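Stekley Two-Finger Gripper Kit with Wrist Camera

Home > Workshop Builds > Grippers and Hands

Item 469
In stock at the Plendonis workshop
Collection or post

If you've got a small robot arm at home and you're tired of the stubby little claw it came with, have a look at this one! The Stekley is the gripper we build for our own arms in the shared workshop, and we've been fiddling with it for 21 months. It's a kit, so you put it together yourself (one Sunday, with tea breaks, is plenty), and every part can be bought again on its own if you snap something.

The fingers are black, tapered and textured on the gripping side. Flat things on a table are what we had in mind when we shaped them: pens, spanners, cutlery, scissors. Those are a pain for a wide claw, and we went through a silly number of finger shapes before settling on these.

What's in the box

Gripper body, printed, with the motor already fitted
2 fingers
Wrist camera bracket and small camera
29 screws, plus a few spares
Cable, long enough for most desktop arms
Printed build guide

You'll need a small cross-head screwdriver and an arm with a flat mounting plate. Adaptor plates for the Saneo and El Fassi arms are sold separately.

Setting up the camera

Fit the bracket before the fingers, or you'll be taking the fingers off again. Tilt the camera until both fingertips just show at the bottom of the picture, then nip up the side screw. Don't go mad with it, the thread is only plastic.

For a first go, put a couple of similar things side by side and try for just one of them. It's a lovely test and harder than it sounds. 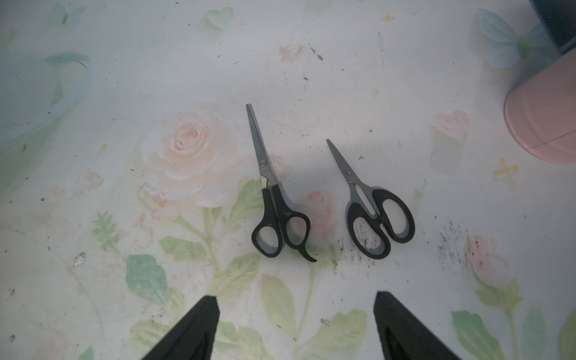 Wrist camera view: hairdressing shears on the left, general-purpose scissors on the right.

A patterned surface is well worth trying too, once your arm is happy on a plain one. Keep blades closed and keep your own hands out of the way while the arm is powered.

Spares

Finger pair
Camera bracket
Screw bag
Motor and cable

Made a different finger shape? Bring it along or send us the file, we love seeing them. The workshop is open on Sunday from mid-morning.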